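Clernbridge Repair Evenings: your questions answered

What are the repair evenings?
Once a month we open the hall, put the kettle on and fix things together! You bring something that has stopped working, sit down with one of our menders and have a go at it side by side. Toasters, lamps, zips, wobbly chairs, old computers, we love the lot.

When and where?
Clernbridge Hall, from 6 in the evening, every month except August. Use the side door on Kallutero Lane, as the front one sticks in damp weather (yes, we know, it's on the list).

Do I need to book?
For small things, no. For sewing machines and computers, please do, because they take up a whole table and we only have space for four of each in an evening. Bookings for the September session are open now.

How much does it cost?
Nothing. There's a tin by the tea urn if you'd like to put something in, and it goes on glue, fuses, thread and biscuits. If your item needs a new part, you pay for the part.

What can I bring?
Anything you can carry in by yourself. Clothes, bags, bikes, clocks, radios, toys and garden tools all turn up regularly. We can't take microwaves, gas appliances or anything with petrol in it.

Can you look at my old desktop computer?
Yes please! Bring the tower and its power lead, and leave the screen at home, as we have spare ones. Copy anything precious before you come. We're happy to take the side off and show you what's what, and it's a lovely way to learn.

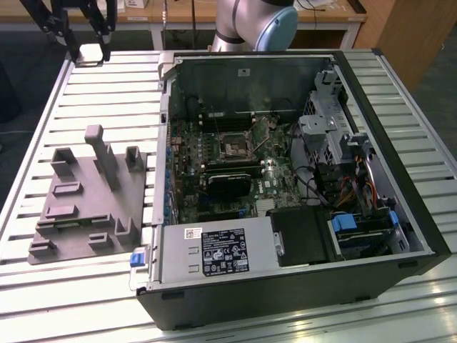 Desktop towers on their sides with the side panel off.

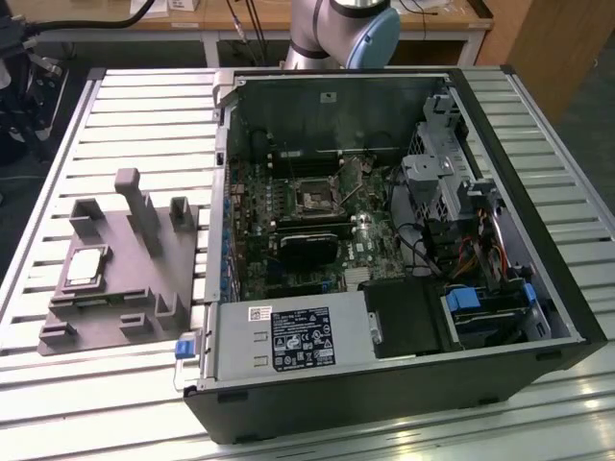
What about laptops and phones?
Laptops, yes, if the battery isn't swollen. Phones are trickier and we only have the right tools for some models, so drop us a line first with the make and model.

Will you definitely be able to fix it?
No, but we'll have a really good try. Last year some 200 things came through the door and plenty went home working. If yours is past saving, we can tell you where it can be recycled.

Can children come?
Very welcome, with a grown-up. The Atau table is our taking-apart corner, where younger ones can unscrew broken gadgets to their hearts' content. It's the noisiest table in the hall and probably the happiest.

I'd love to help. Do I need to be an expert?
Not a bit! If you can darn a sock or wire a plug, we want you. We also need people to greet visitors, make tea and look after the Głowacki shelf, our swap shelf for spare parts and odd screws.

Is there parking?
A few spaces behind the hall, and more by the library. The 37 bus stops right outside.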